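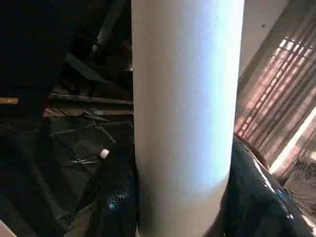
White cylinder, close view.

Reading time: 4 min

Finds lab notebook, January
Trarndale mound, chamber fill samples

Continued from the previous entry. Bulk samples from the lower fill are now out of the cold store and logged. The contexts are the dark silt over the chamber floor and the paler clay that seals it. The paper register and the Gitik database disagree on one context number. The bag label and the section drawing both follow the register, so I have changed the database and left a comment in the record.

Flotation

Tank filled and left to settle before the first sample. Flot mesh as before, heavy residue mesh as before. The dark silt breaks down quickly in plain water. The clay does not. I tried one sub-sample in cold water only and most of it was still in lumps at the end of the run. Pre-soaking the rest in buckets with the lids on. Labels inside and outside each bucket, pencil on both.

Processed so far: 18 samples, all from the silt. Flots are small and mostly fine root. Charcoal is present in nearly all of them but the pieces are too small for identification without the high-power microscope. Seeds are few. One flot from beside the north wall of the chamber is much richer than its neighbors, with what look like chaff fragments and a quantity of insect parts. Kept wet, in the fridge, top shelf. It should not be dried until somebody who knows beetles has seen it.

Residues are drying on trays in the side room. The racks there are full. No more trays to go in until the first set has been bagged.

Check on recovery

Spiked one silt sample with 100 charred poppy seeds before flotation, standard procedure. Count to follow when the flot is dry. The last test at this tank gave a poor figure and the weir was leaking at the left corner. I have resealed the corner. If the count is poor again the next thing to look at is the flow rate, which drops when the sink in the wet lab is running.

Textile block

Da-eun Gil opened the block lift from the east side of the chamber at 10:15. The plaster came away cleanly except along one edge, where it had keyed into the soil. She is working down from the top with a soft brush and mist spray, and has stopped at the first layer that holds together.

Notes dictated by Da-eun, tidied by me:
– Plain weave, thread count not yet taken.
– At least two layers, possibly one cloth folded over.
– Dark staining throughout. Could be burial conditions, could be dye. No sampling until the surface is fully recorded.
– Lacquer flakes between the layers, red on black. Source unknown. They do not match the bowl fragments in section.

Relative humidity in the tent is holding. The logger battery was low and has been changed. Readings for the gap have been marked as missing in the file.

We discussed whether to turn the block and work from the underside. Da-eun is against it for now and I agree. The folded edge is unsupported and the soil below it is carrying the weight. Revisit when the X-ray plate is back.

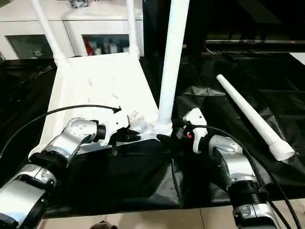

Timber samples

Eight chamber timbers had cores or slices taken on site. Ha has been through the slices under low magnification. Most have too few rings to be of use. One, the threshold beam, has a long sequence and may have sapwood on one side. Ha wants a second slice from the same beam, farther from the knot. The beam is in the long tank and can be reached without draining it.

Conductivity of the tank water is up a little on the last reading. Changed a third of the volume. I would like to see the figure steady before any of the timbers go into the first PEG bath.

The radiocarbon samples are picked but not sent. The short-lived material is very thin. At present the choice is between a few grains from the rich flot and the outer rings of the threshold beam. I would send both and accept the delay.

Register and boxes

The small finds register for the chamber now runs to more than 400 entries. A good part of these are lacquer flakes given individual numbers on site. For anything still to come out of the block, flakes will be bagged by grid square and layer and given one number per bag. Existing numbers stay as they are.

Boxes for the museum store at Norness have to go in their sizes. Our tall boxes do not fit their shelving. Repack the ceramics first, they are stable and the lists are done. Metalwork stays here in silica gel.

To do

Count the poppy seeds.
Bag the dry residues and clear the racks.
Check the pre-soaked clay, stir once, no additives.
Second slice from the threshold beam (Ha).
Photograph the folded edge in raking light before any more soil comes off.
Find the missing sheet from the north wall section. It is not in the drawing folder and not in the flat file.
Order sample tubes, small size, with the screw caps.

Trarndale Project Finds Lab | Contact the lab | © Trarndale Project | Back to top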